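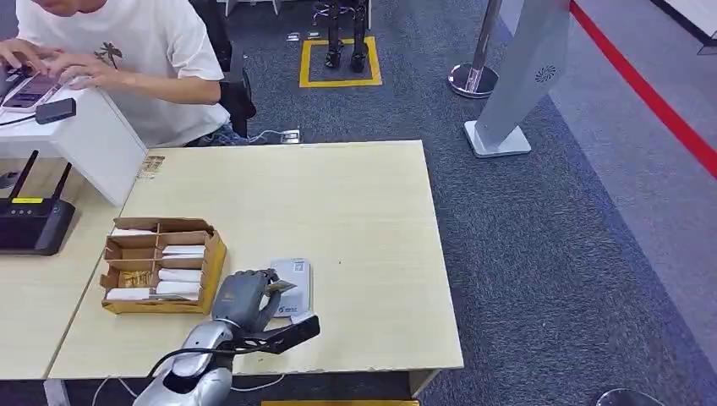 Charge

Hawi Habte picked up the Sastar from the Sistholm lot at 6 in the morning. It was the long-range model, gray, with 600 kilometers on the dash when full. The man at the gate handed her the card and went back inside.

She had driven a Morsy for nine years. It had a gas cap that stuck and a heater that smelled like toast. The Sastar had no smell at all. She kept reaching for a shifter that wasn't there.

Her brother lived in Nurkis, two mountain passes away. He had told her not to come in April.

The first pass took more out of the battery than she expected. The second was worse. Snow had started, and she turned off the heat and put her gloves on. The number on the dash dropped to around 40, then stopped meaning much to her. She drove behind a plow for an hour.

Going down the other side, the number began to climb. It went up by 3, then a little more. She watched it the way she used to watch the pump at the gas station.

Her brother was in the driveway with an orange extension cord over his shoulder.

"You said you weren't speaking to me," she said.

"I'm not," he said, and went to look for the outlet — it was somewhere behind the woodpile.

Print this story
E-mail this story

Recent fiction
The Parts Counter
Two Keys
Idle
Left Lane to Sistholm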